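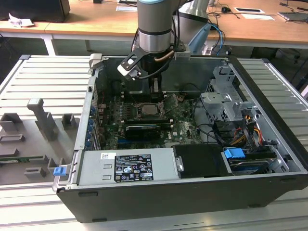 *A desktop tower lying open on its side.*

**Marar, 6 Apr 2024** — Hosivport will open a computer reuse center in Marar this November. The center will take in old desktops from homes and schools, wipe the drives and pass working machines on to 105 local families in its first year.

"People keep old towers in closets for years," said director Sandra Hulme. "We want them back in use."

Drop-off is free. Refurbished desktops will cost $25, with a keyboard and mouse. 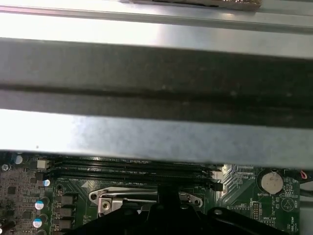

*Memory slots on a green motherboard.*

Parts that can't be reused will go to Flekine for recycling.

Contact: Hosivport press desk, extension 761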